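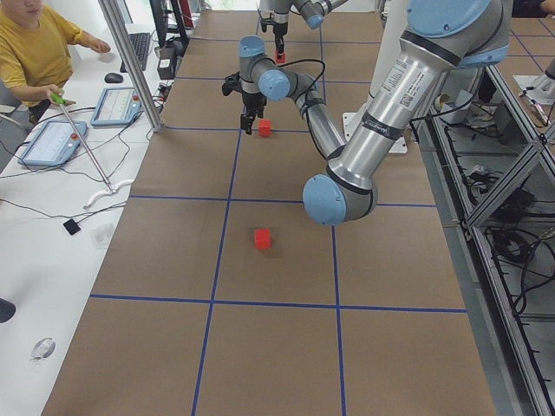

Stoltside Dining Hall
Tasting Event Safety Checklist, with Inspector Comments
Event: Unfamiliar Foods Evening
Inspection date: August 31, 2018
Prepared for: Fondberg Hospitality Services

Marks used: S = satisfactory. C = satisfactory after correction on site. N = not satisfactory, follow-up required.

SECTION 1. RECEIVING AND STORAGE

1.1 All foods come from approved suppliers and are listed on the event sheet. S
Comment: Invoices for the shellfish, the organ meats and the soft cheeses were filed together. The Araya produce order arrived during the inspection and was checked at the door.

1.2 Shellfish tags are kept with the product until the container is empty. C
Comment: Tags for the oysters had been taken off and placed in the office. They were returned to the walk-in cooler and attached to the correct containers. Tags must be kept on file after the event in the usual manner.

1.3 Raw animal products are stored below ready-to-eat foods. S

1.4 Containers are labeled and dated. N
Comment: Two tubs of fermented vegetables carried no preparation date. Kitchen staff could not confirm when they had been made. Both were discarded.

SECTION 2. ALLERGENS AND GUEST INFORMATION

2.1 A card naming the major allergens is displayed with every dish. C
Comment: The card for the sesame noodle dish listed wheat and soy but omitted sesame. A new card was printed. The card for the fish sauce dressing was correct but stood behind the serving bowl, where guests would have had difficulty reading it.

2.2 Servers are able to state the ingredients of each dish. S
Comment: Servers answered well on the main dishes. They were less certain about the dipping sauces and have been given a copy of the recipes.

2.3 The menu carries an advisory for raw or undercooked items. S

2.4 Guests are asked about allergies at registration. S
Comment: The list shows 46 guests, 5 of whom reported a food allergy. Copies were posted in the kitchen and at the host stand.

2.5 Separate utensils are provided for each dish. N
Comment: One pair of tongs had been set out for both the fried insects and the roasted nuts. Guests with a shellfish allergy may also react to insects, and the card for that dish should say so.

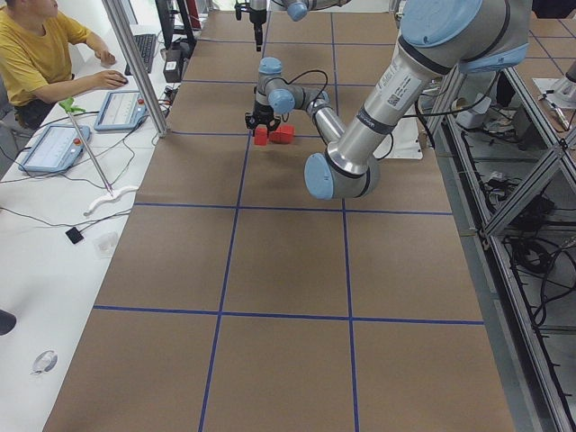
The same card should be repeated on the printed menu. Staff were reminded that a guest who declines a dish is not to be pressed to try it, whatever the theme of the evening.

SECTION 3. HOLDING AND SERVICE

3.1 Cold foods are held at 41°F or below. C
Comment: The raw fish plates were within limits. The cheese tray was too close to the heat lamps and has been moved to the far counter.

3.2 Hot foods are held at 135°F or above. S

3.3 A probe thermometer is on hand and reads correctly. S
Comment: Tested in ice water. The spare thermometer had a weak battery.

3.4 Hand sinks are stocked and clear. C
Comment: A colander had been left in the sink nearest the dish room. Removed.

3.5 Tasting spoons are used once only. S

SECTION 4. FOLLOW-UP

Items marked N are to be corrected within 7 days and reported in writing. The Warnside kitchen, which uses the same menu cards, should review items 2.1 and 2.5 before its own tasting in October.

This checklist is to be kept with the event file and made available on request.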